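About Pundstead

Pundstead makes artificial flower arrangements for people who think they don't like artificial flowers. Most of us started out in that camp, and a few of us are still in it on bad days.

We work from two floors in Grunudgate, above a shop that sells bathroom tile. Stems come in downstairs, arrangements go out downstairs, and everything in between happens upstairs on desks and benches that were never meant for flowers. If you visit, use the side door and ring twice.

How we started

Sze-wing Yu spent years supplying plants to offices and hotels and got tired of hauling dead ones back out. Her customers had all been sold the same story, that silk flowers look real now. She ordered samples from every catalog she could find. Very few looked real. Plenty looked fine from across a lobby and terrible from a chair, and the ones described as "lifelike" were often the worst.

She and Wen-hsiung Kao opened Pundstead with a short list of stems they could stand to look at up close. The first catalog had 30 of them. Today we carry 105, and we drop one more often than we add one. We know companies our size that list thousands. We have bought from those lists, and it's the same nine flowers in different bags.

What we believe about fake flowers

We don't use the word "forever." A fabric petal fades in a south window, picks up dust, and frays where people pinch it to check. (People always pinch it.) Wen-hsiung keeps a shelf of arrangements that have been sitting in sunlight since we opened, and he'll show it to any customer who asks how long the color lasts. Sales would go more smoothly without the shelf.

We also don't claim that our flowers are better for the planet. We've read the arguments on both sides and found most of them were written by somebody with flowers to sell. What we can say is that an arrangement you keep and clean is less waste than one you replace every spring because the trend changed, so we try not to sell you the trend.

Red is the hardest color we deal in. A cheap red goes flat and reads as plastic straight away, and an expensive red can do the same thing under office lighting. The fix is usually in the middle of the flower: a yellow center with some dark in it gives the eye somewhere to land, and a bit of crinkle in the petal helps more than a better dye. We like a bunch where the blooms are at different stages, some wide open and some still partly closed. A bunch with every flower open to the same degree looks like it was stamped out, and it was.

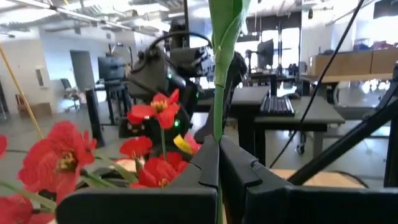
Leaves get less attention than they deserve. Suppliers spend their money on the bloom and hand you a straight green stick with two identical leaves stuck to it. Oi-ling Kao, who handles our buying, sends these back. She wants a leaf with a curl in it and a stem thin enough to lean a little. She has been told by more than one sales rep that customers don't notice. Maybe they don't. They do notice when an arrangement looks wrong, and in our experience it's the greenery about half the time.

The work itself

Every arrangement is opened out by hand. Stems arrive pressed flat in cartons, and the petals have to be loosened, the leaves bent, and the whole bunch turned until it stops looking like it came out of a carton. There's no trick to it that we've found. Anayeli Meléndez teaches new staff, and her method is mostly to hand over a squashed stem and wait.

We tried sending out printed instructions so that customers could do the fluffing themselves and pay less for shipping. The instructions were good. The results, going by the photos we were sent, were not, and we went back to bigger boxes.

Who we work for

Last year we filled 517 orders. Most were for waiting rooms, restaurants and small hotels, with a steady trickle from people who want something on the kitchen table and don't trust themselves with a plant. Our largest job so far was 400 stems for the dining rooms at Lirnthorpe. We told them it was too many. They disagreed, and they've reordered since, so take our advice with that in mind.

The desk arrangements were Hoi-yan Kong's idea. They're small, they're low enough to see over, and they leave room for a keyboard. The rest of us doubted anyone wanted one. We now sell more of those than anything else in the catalog except the tall vase mix we took over from Cheung when they closed their floral line.

Visiting and returns

The upstairs room is open to customers in the afternoon, from one to four, except in October, when we're packing holiday orders and there's nowhere to stand. Bring a photo of the room the flowers are going into, taken with the lights you normally use. If we think it would look better with nothing on the table, we'll say so.

Returns are accepted if the petals haven't been cut. Pinching is fine.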